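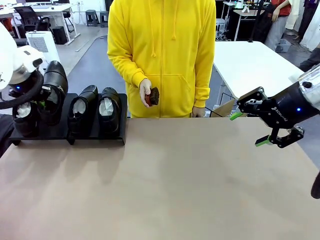 Ticket 113 — Plostel dehumidifier in the Seltby store room runs all day but the tank stays nearly empty. The unit was moved there in August and worked normally until the cold weather. The room holds leather footwear and the cloths, brushes and polish that go with it, and the first complaint was a musty smell on the lower shelves. Black leather shoes on a low rack, stuffed with white paper, are the sort of stock we are trying to keep free of mould. The paper helps them keep their shape but it takes up moisture from the air, so it has to be changed more often while the fault is open.

Status: open
Priority: normal
Model: Plostel compressor type, bought second-hand, no manual

Entry 1
Checked the obvious things first. Tank seated properly, float moves freely, full light not on. Fan running. Filter had a layer of grey dust on it, so washed it in warm water, let it dry and put it back. Airflow at the top vent better. No change in the amount of water collected after a night.

Entry 2
Set the target to 38, the lowest the dial will go, to make sure the compressor was being asked to run. It started within a minute and cut out again shortly afterwards. The fan carried on. From outside the room this sounds the same as normal running, and I think that is why the fault was missed.
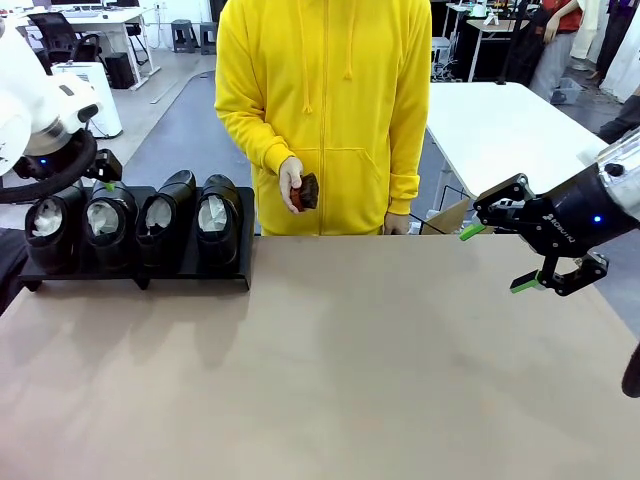 Entry 3
Took the back grille off with the plug out. Solid ice across the bottom third of the coil. Left it to thaw with a tray underneath, then refitted the grille and ran it again. Ice was back by the next morning. Thermometer on the shelf beside it read 10 degrees. The seller's listing says nothing about a minimum temperature.

Entry 4
Rang Ionescu, who service the heating. They said a compressor unit will ice up in a cold room and that most have a defrost cycle, but on older ones the sensor can slip off the pipe. Took the grille off again. The sensor was hanging loose next to the coil. Pushed it back into its clip and added a cable tie — the clip is weak and will not hold for long without one.

Entry 5
Defrost now cuts in and ice clears between runs. Tank collecting again, though slowly. Put the 2000 watt oil-filled heater on a low setting at the far end of the room, away from the leather. Heater and dehumidifier are on separate sockets. Do not run both from the extension lead.
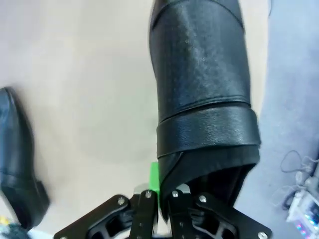
Entry 6
Musty smell weaker. Bottom shelf moved forward so that air can get behind it. There is a cold patch on the outside wall at skirting level which may be a separate problem, and I have asked Jerkport to look at the gutter on that side. Replacement clip ordered.

Still to do: fit clip, check filter monthly, close this ticket if the coil stays clear for a fortnight.

Last updated: 13 February 2023

This site uses cookies to remember your settings. Accept | Manage preferences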